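What we wrote on the wall, and what we took down again

I said in July that I would write up the house rules we use for hand-held gripper work, and then I didn't. Two people have asked since, so I have pulled them together from the shared document, which had grown to four versions with different titles.

Some background for anyone new. I look after the session rules at Adero. People carry out household tasks with grippers in their hands, the recordings go to the group that trains the arm, and the arm is expected to do the same sort of job later on. The present block of work is called Pista and it is all tidying and placing: boxes, vases, tissue packets, things on and off shelves. Gwawr Bellis runs the floor. I mostly write things down and get told they are wrong.

We started with 17 rules. Gwawr printed them in small type and stuck them by the door, and after a fortnight she asked people to tell her any five without looking. Most could manage the one about charging. So we cut the list, and what follows is what survived, with the arguments left in.

Check the markers before you pick anything up. The cubes and plates on the grippers have to be clean, square on, and fixed tight. A thumb over a marker face for a second is fine. A thumb over it for a whole task means the task is done again. We used to let people decide for themselves how bad it was and they were all far too kind to themselves, me included.

Take hold of the object where the fingers can get it. This sounds too obvious to write down. With a box, pads on the two ends, level, and no pinching a corner because it happened to be nearer. If you have to tip it to get it onto a shelf, tip it slowly and carry on. Don't go back and do a tidier one over the top.

Keep the everyday things in. We had a long disagreement about this. The first version of the rules said to clear the shelf down to the item being moved. Nerys Skyrme, who reviews what comes back, argued that a shelf in a house has flowers on it and a box shoved in front of them, and that there was no point in practising on bare boards. She won, and the rule now says that decoration stays unless it is likely to fall. 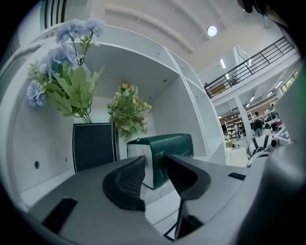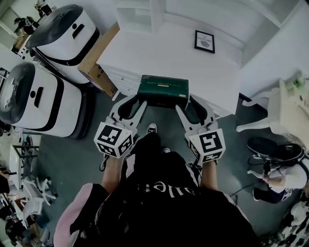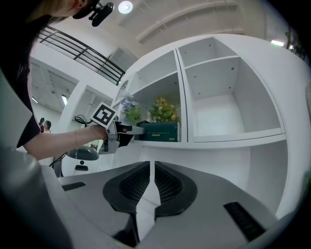 The next rule is about other people. More than one person can work on the floor at a time, and we don't ask anyone to stop and stand still because a neighbour is in the middle of a task. We do ask that you say "crossing" before you walk behind somebody who has both hands in grippers. They can't put a hand out if they stumble, and they are usually looking down. Cables are part of this rule as well. If you trail one across the floor, you are the one who moves it.

Breaks. Two hours is the limit, then half an hour off with the grippers down and the headgear off. The limit was 3 hours when we began. Nobody complained, but Nerys could tell from the recordings when people were tired: more second attempts, more bumping of shelf edges. I tried a full 3 hours myself one Saturday and my wrists ached until the Monday. If you want to stop sooner, stop. You don't owe anyone a reason and it doesn't get written down.

Failures stay in. If you drop it, leave the recording running, pick it up and finish. Say "dropped" out loud so that the reviewer can find the place. I know other groups throw these away. We did too, early on, and then had nothing at all to show what a sensible recovery looks like.

Names and faces. Anyone on the floor can be picked up by somebody else's camera, so everybody signs the same form, including visitors who only came to look. It has to be signed before they come through the door. We got this wrong at Cisternas, where the form was on a desk inside the room, and we had to go back through a whole morning's work and take pieces out.

The rules we dropped were mostly about neatness. Which hand to start with, which way an object should face at the start, how long to wait between tasks. The starting hand rule came over from Kallow, where the tasks were different and it made some sense. Here it only made people hesitate.

One is still open. Gwawr wants a fixed order for putting things back between tasks, so that the shelf is the same each time. Nerys wants it left alone, so that it drifts the way a real one does. At the moment we reset at the start of each block and leave it be in between, and neither of them is pleased with that. I'll put the wording up when it is settled.

If you run something similar and have a rule about spectacles under headgear, I would like to see it. Ours is one line long and says "see Gwawr".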